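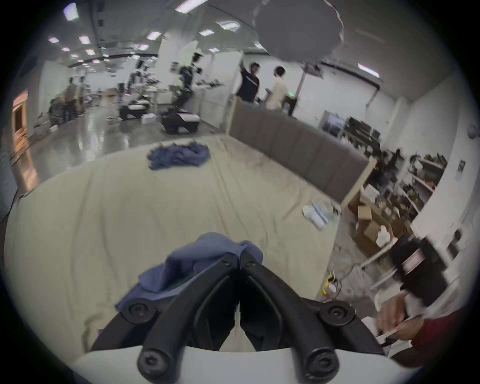
Blauer Stoff in Knitterlage, das Laken macht mit.

Hemden auf dem Laken zusammenlegen: Warum rutscht und knittert alles?
Gestellt von Ha-rang Shim am 16. Juni 2021, 396 Aufrufe

Ich lege Wäsche grundsätzlich auf einer großen Fläche mit Laken drüber zusammen, weil ich irgendwo gelesen habe, das schone den Stoff. Den Stoff vielleicht, mich nicht. Sobald ich an einem Ärmel ziehe, kommt das Laken mit, und am Ende habe ich ein halb gefaltetes Hemd auf einer ganz gefalteten Unterlage. Die blauen Baumwollhemden sind am schlimmsten. Die liegen da wie beleidigt, und wenn ich sie umdrehe, ist der Kragen innen und ein Ärmel weg.

Ein Faltbrett von Hadik besitze ich, es ist für T-Shirts gedacht und reagiert auf Knopfleisten mit passivem Widerstand. Bügeln möchte ich nur, wenn jemand heiratet. Wie bekommt man so ein Hemd ohne Brett und ohne Wutanfall in eine stapelbare Form?

Tiruwork Woldemariam

Erst das Laken, dann das Hemd. Klingt banal, aber auf einer welligen Unterlage faltest du die Wellen mit ein. Zieh es an den Ecken stramm und schlag den Rand unter. Wenn es trotzdem wandert, leg eine dünne Antirutschmatte dazwischen, so eine Meterware für Teppiche.

Dann das Hemd nicht gleich falten, sondern erst aufmachen. Am Kragen und am Saum fassen, einmal kräftig ausschlagen, mit der Knopfleiste nach unten hinlegen. Den obersten und den mittleren Knopf vorher schließen, den Rest kannst du dir sparen, das merkt keiner. Mit der flachen Hand von der Mitte nach außen streichen, auch unter den Achseln, dort sammelt sich immer ein Wulst, der später so tut, als sei er eine Bügelfalte. Eine Seite zur Mitte, Ärmel gerade nach unten legen, andere Seite genauso. Zum Schluss von unten in Dritteln hochklappen.

Und nimm dir ein Stück nach dem anderen vor. Was noch als Haufen daneben liegt, gehört ans andere Ende der Fläche, sonst erwischst du beim Ziehen den falschen Ärmel und faltest zwei Hemden zu einem.

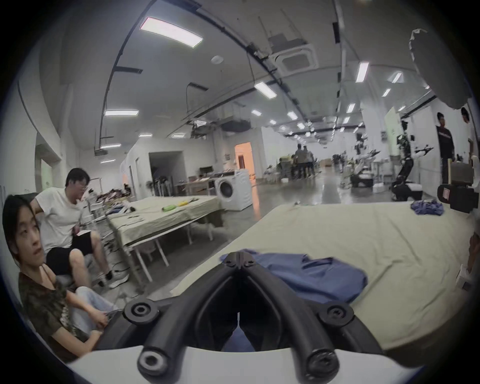 Mebrat Derese hält dagegen, die Knopfleiste müsse nach oben, sonst drückten sich die Knöpfe durch, und wer im Januar schon einmal einen Stapel Flanellhemden so weggelegt habe, wisse das auch. Bei dünner Baumwolle lasse ich den Einwand gelten, aber dann verrutschen mir die Ärmel. Probier beides und streite dich mit demjenigen, dessen Methode schlechter abschneidet.

Jui-lin Yen

Einfach aufhängen. Bügel gibt es überall.

Mebrat Abdella

Aufhängen ist schön, wenn man eine Stange hat. Ich habe einen Schrank voller Fächer und eine Vermieterin mit Meinung zu Bohrlöchern.

Was bei mir hilft: eine Sprühflasche mit 200 ml Wasser, fein eingestellt. Zweimal über das ausgebreitete Hemd, glattstreichen, fünf Minuten liegen lassen und sich solange mit den Socken beschäftigen. Erst falten, wenn es sich trocken anfühlt, sonst riecht der Stapel nach ein paar Tagen nach Keller. Bei Leinen kannst du dir das sparen, Leinen hat sich längst entschieden.

Ha-rang Shim

Danke, Laken untergeschlagen, Sprühflasche gefunden (war noch Fensterreiniger drin, wird gespült). Das erste Hemd ist annähernd rechteckig. Die Sache mit den Knöpfen teste ich am Wochenende, das Faltbrett kann haben, wer es abholt.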